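Search this site
Enter keywords Go

The Long Wash: Getting Through Summer Without the Dryer

Thu 9 August
By the Pons newsletter desk
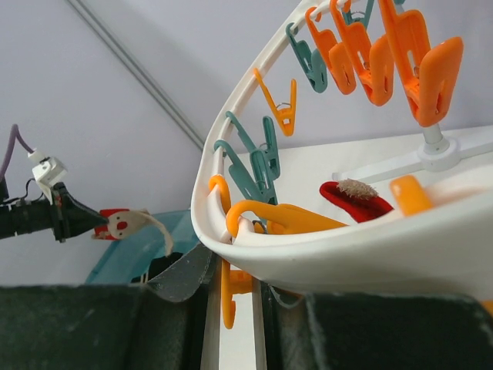
I gave up the dryer in July, partly out of thrift and partly out of plain stubbornness, and so many of you wrote in after I mentioned it last time that I thought I had better give the subject a proper item of its own. I should say at the start that I am no expert. I grew up in a house where the wash went out on the line in the morning and came in before supper, and I somehow managed to get all the way to middle age without learning a thing from it.

The first thing I had to relearn was patience. A dryer lets you start a load at nine at night and wear it at breakfast, and the air does not care what you need for breakfast. For the first week I kept getting caught out. I went to a potluck at Flinurport in a skirt that was still damp at the waistband, and I sat on a folded newspaper in the car the whole way there. These days I wash right after my first cup of coffee, and if it isn't in the machine by the time the cup is empty, it waits until tomorrow.

The second thing was the towels. Oh, the towels! Several of you warned me and you were right, they came in stiff enough to stand up by themselves. I tried less detergent (I had been using far too much, it seems, for years) and then I tried a good hard shake before hanging, a proper snap from the shoulders, the way my grandmother did it on her back steps. Between the two of them the towels have softened up a good deal. They are still not hotel towels. My family has decided they like them scratchy, or at least they have stopped bringing it up at dinner.

Small things are a nuisance on a long line. Socks, dishcloths, baby bibs, the little bags you wash your stockings in — they take up all the room and half the pins. I hang mine together in one spot by the laundry room window and save the line in the yard for sheets and shirts. Socks go up by the toe and in pairs, so that when they come down they can be rolled straight into the drawer. I can't tell you how much pleasure I get out of that, and I know what it says about me.

Shirts I hang from the hem, upside down, with the sleeves loose. Knits I lay flat on an old sheet on the spare bed, and I turn them once before lunch. Anything dark goes inside out, or on the shady side of the yard. I lost a good navy blouse to the sun in the first two weeks, and it is now a kind of sad violet that I wear for weeding.

As for the weather, we had 14 dry days in a row and I got very pleased with myself, and then came the muggy spell, when nothing dried anywhere and the whole house smelled like a pond. If that happens to you, open two windows on opposite sides of the house, put a fan on low between them and leave more space than you think you need between one piece and the next. And run the spin a second time. It made more difference than anything else I tried.

A few of you asked about the clothesline giveaway. The Prikum hardware store had 15 retractable lines to hand out to readers, and they went in a single morning, but they are keeping a list at the counter in case more come in. The laundromat on Plerero Street has also said that anyone who wants only to use the spinner is welcome to do so on weekday afternoons. Bring your own basket, and please don't leave your things sitting in the drum while you go for lunch.

Next time I had planned to write about stains, and I still may, but the tomatoes are coming in all at once and I have a feeling they are going to get there first.

Comments (4)

scratchytowelfan
A half cup of white vinegar in the rinse, and no, they don't smell of it afterward. Been doing it for years.

Porch Sitter
We raised five kids with one line and no dryer. I do not miss January.

m_in_pons
Is the list at Prikum only for people who missed out, or can anybody sign up? I was away that week.

bluegate
I hang my shirts by the hem too and my sister says it's wrong. Sending her this.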